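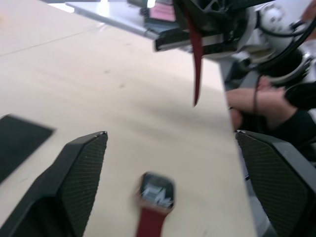

Fig. 1. Smartwatch with red strap on the table.

Gindcombe: a small base building game
Project report, Roswitha Hauser and Vasanthi Panicker

1. What we made
A mobile game where you build a village and other players raid it. Two resources, wood and salt. 6 building types, we planned more but cut the harbor and the school in March. Runs on Android only.

2. Server
First version used Prantl, the free hosting from the department. Kept dropping players in the middle of a raid. Moved everything to Zurnport, took one long night. Raids are now worked out on the server and the phone just plays them back. Before that you could edit your own troop count in the save file and Vasanthi did, she had 148 archers on a level one village. Fun but not a game.

3. Matchmaking
Players get a score from 0 to 100 and you are matched with anyone within 10 points. Too few players for this to work well at night. If no match is found you get a computer village called Ikbridge. It is always the same village. Testers learned the layout fast and farmed it for wood, so we lowered the loot there.

4. Balance
Walls too strong at first. Then catapults too strong. Current version is somewhere in between, we think walls still win if you put them in two rings. Healer troop is basicly useless, she walks behind the tower and stands there. Pathfinding bug, see section 6.

5. Testing
Classmates played for one week. Most liked building more than raiding. Several asked for a chat, we didnt have time. Biggest complaint was the wait timer on upgrades, so we cut it in half.

6. Known bugs
- healer gets stuck (see above)
- salt counter shows a minus sign after a refund
- raid replay has no sound on older phones
- village name can be left blank

7. Who did what
Roswitha: server, matchmaking, this report. Vasanthi: art, troops, menus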